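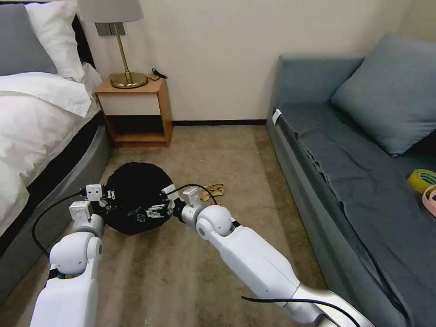 *2 min read · thread, 9 posts*

**1/** We have lived in the new apartment for 80 days and I would like to talk about the bedroom floor, where things go when they have no address. A thread on moving.

**2/** The movers were called Skilley Brothers. There were three of them and none were brothers. They quoted us 50 boxes. I laughed, because we are simple people who own very little. Reader, we filled the truck and then the back seat of my car.

**3/** My labeling system began strong. "Kitchen — glasses — top shelf." By the second evening it was "kitchen-ish." The last box I taped shut says "no."

**4/** The box marked "no" has a waffle iron in it, plus our lease, which the new landlord had asked for twice.

**5/** Durrani Street is quieter than our old block, as promised. The listing did not mention that the upstairs neighbor is learning the trombone. He is up to the third line of a song I used to like.

**6/** Internet took three visits. Cakmont sent a man who said the building wasn't wired, then a man who said it was, then a bill for both of them. I have been on hold so long I can hum the hold music in harmony with the trombone.

**7/** Things I paid to move across town: a bag of other bags, four phone chargers for phones we no longer have, a bread machine manual (the bread machine left us in 2015), one ski.

**8/** Everyone says to buy storage. So I ordered the Vulunent closet kit, $692 with delivery, and it came in six cartons. The cartons are in the hall. I now have to store the storage until somebody finds the long screws, which the instructions call "Part K" and which are, as far as I can tell, a rumor.

**9/** Anyway, the carpet is nice. Beige, forgiving. The nightstand made it through the move in one piece and we've found the coffee filters. If you're moving in August, my advice is to do the chargers first, and put your lease in your coat pocket. Also if anyone wants one ski, it's free, you just have to come get it.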